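Ellby Bench Notes > Builds > Two-arm robot

Print this post | E-mail this post

Posted Wednesday by the author

The arms have been bolted to the body since November, and most of the work since then has been wiring. This month I got to the part I wanted to do from the start, which is handling trash bags.

I build at Zonow, a shared workshop with a lounge at one end. The lounge has carpet and a few chairs, and I can use it in the evening if I put things back. The controller is a Disetton board I bought used. It came with no manual, so the first 3 weeks went into finding out which connector did what.

A thin bag is a hard thing for a robot hand. It has no fixed shape, and the camera at the head loses the edge of it when the light comes through. I gave up on finding the edge. The arm now goes for the middle of the bag and closes the whole hand.

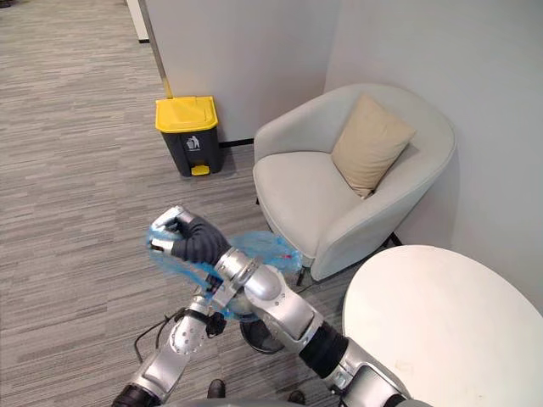
Blue plastic in the right hand, with the other arm just below it. 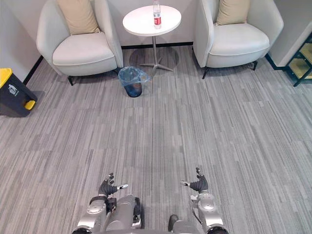 Jasińska
Builder and writer of this blog

I logged 452 tries at closing on a bag, and 373 of them held long enough to count. Most of the misses came from the hand closing too early. I added a short wait before the grip and that helped – the numbers above include the tries from before the change.

The grip code is the same for both arms, but the joint limits are not. I copied the right arm's file over to the left one and lost an evening to it. Keep two files.

My log for the project is up to 3,735 lines, mostly joint readings. I need to write something that throws out the idle ones.

Next is getting a bag over the rim of a basket with both arms. I have the reach worked out on paper. The left wrist still drifts a little when it holds a pose, and I want to fix that first.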